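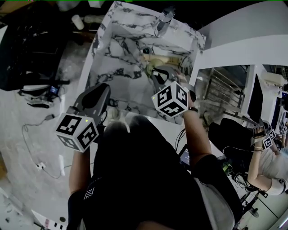 # Marchetti Cup: Frequently Asked Questions

The following answers apply to clubs, players and spectators taking part in the Marchetti Cup, the amateur rugby competition organized by the Andero Rugby Union. The full competition rules take precedence wherever an answer on this page is shorter than the rule it summarizes.

## Entry and eligibility

**Which clubs may enter?**

Any club in full membership of the Union may enter one men's side and one women's side. Clubs in their first year of membership may enter with the written consent of the Competitions Office. The men's and women's draws are each limited to 32 teams. If more clubs apply, places are awarded by league standing at the end of the previous season.

**What does it cost to enter?**

The entry fee is $185 per team. A club entering both draws pays the fee twice. Fees are refunded in full if a club withdraws before the draw is made and are not refunded after that point.

**When does registration close?**

Registration closes at 5 p.m. on the last working day of September. Entries received later are placed on a reserve list in the order in which they arrive.

**Can a player represent more than one club in the same season?**

No. A player who has taken the field for one club in any round, including as a replacement, is tied to that club until the final has been played. Being named on the team sheet without taking the field does not tie a player.

**Are players under 18 permitted?**

Players aged 17 may take part with a signed parental consent form and a letter from the club's head coach. They may not play in the front row. Players aged 16 or younger are not eligible.

## The draw and fixtures

**How is the draw made?**

The eight highest-ranked teams in each competition are seeded and kept apart until the third round. All other teams are drawn openly. The first team drawn plays at home.

**Can a fixture be moved?**

Yes, if both clubs agree and the match is still played before the deadline for that round. The home club must send the new date and kickoff time to the Competitions Office by email, with the visiting club copied. A change is not official until the Office has replied.

**What happens if our ground is unfit for play?**

The home club should contact the visiting club and the appointed referee as early as possible. If the visiting club has a playable ground, the tie is switched. If neither ground is available, the match is played within 14 days at a venue chosen by the Office. A club whose ground is closed twice in the same round gives up its home advantage.

**Who appoints the referee?**

Referees for all rounds are appointed by the Dredus Referees Society. Clubs provide one assistant referee each until the quarterfinals, when the Society appoints the full team. Travel expenses for the referee are paid by the home club on the day of the match.

## Match day

**How many replacements are allowed?**

Each side may name up to eight replacements. Rolling substitutions are permitted in the first two rounds only, with a limit of 12 interchanges per side. At least three of the replacements must be trained to play in the front row. If a side cannot field a suitably trained front row, uncontested scrums are ordered and that side plays with one player fewer.

**What happens if the scores are level at full time?**

In the first two rounds, the visiting team goes through. From the third round onward, ten minutes of extra time are played each way. If the scores remain level, the team that has scored more tries advances, followed by the team that has scored more converted tries. A place-kicking contest is used only in the semifinals and the final.

**What medical cover is required?**

The home club must have a qualified first aider at the side of the field throughout the match. A stretcher and a charged defibrillator must be within reach of the playing area. Any player removed with a suspected concussion may not return to that match and must follow the Union's graduated return process before playing again.

**How are results reported?**

The home club enters the score and both team sheets in the online portal by 7 p.m. on the day of the match. Late reports carry a fine of $25 for the first offense and $50 for each one after it.

## The finals

**Where are the finals held?**

Both finals are played at Trillus Park. The women's final kicks off at 1 p.m. and the men's final at 3:30 p.m. The ground holds 2000 spectators, and one ticket covers both matches.

**How are tickets allocated?**

Each of the four finalist clubs is offered 200 tickets. Unclaimed club tickets go on general sale one week before the finals. Children aged 12 or younger are admitted free with a paying adult but still need a ticket.

**Is parking available?**

Parking at the ground is reserved for team buses, officials and holders of accessible parking permits. Other visitors should use the public lots on the north side of the park. The gates open at noon.

## Discipline and appeals

**How does a club appeal a decision?**

Appeals must be made in writing by the club secretary within 72 hours of the decision. They should be addressed to Leilani Yazzie, Competitions Manager, and must state the rule under which the appeal is brought. A red card may be appealed only on the grounds of mistaken identity or clear error. Video may be submitted if it is unedited and shows the full passage of play.

**Do suspensions carry over to league matches?**

Yes. A suspension received in the Cup applies to all rugby played under the Union's authority, and a league suspension applies equally to the Cup.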